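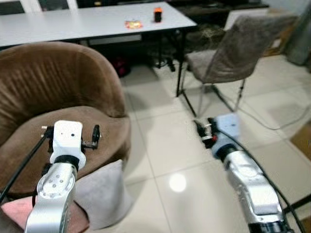
The two-armed machine in the living room at Limsakul, with the wrist cables running outside the arms.

Sudent's two-armed home robot is back on its regular schedule at the Limsakul test apartment after a full rework of its wrist cabling, the team announced on March 9, 2020. And what a difference a tidy cable can make!

The machine had been dropping its gripper signal since early February, usually when the right arm swung wide or reached low toward furniture legs. Technician Kanokwan Wiriya went through the logs and found 439 short dropouts, nearly all of them in the same part of the swing. The cable was being pulled tight just behind the wrist housing, and the plug was slowly working its way out.

Her fix is wonderfully simple. Each wrist cable now has a longer loop, with 200 millimeters of extra slack, and is clamped farther back so that the plug carries none of the load. She also replaced 18 screws whose heads had started to round off from repeated service, and checked both grippers for play before closing everything up.

"I moved the arms by hand for most of a morning, just watching where the cable wanted to go," Wiriya said. "Once you see that, you know where the clamp belongs."

Testing took place in the furnished room itself, among the chairs and the long table, where a trailing cable has plenty to catch on. The robot ran through 2461 reaches over four days without losing a signal – a new best for this unit, and one that had people in the next room cheering.

There is a new weekly routine to go with the repair. The arms are parked, power is switched off, and both loops are checked for flat spots and rubbing. Any clamp that has shifted gets marked with a paint pen and reset. The whole job takes around ten minutes.

The same cable kit will be fitted next to the sister machine at Durnine, where Wiriya will train two local technicians. Sudent has posted the parts list and clamp drawing on its internal service page.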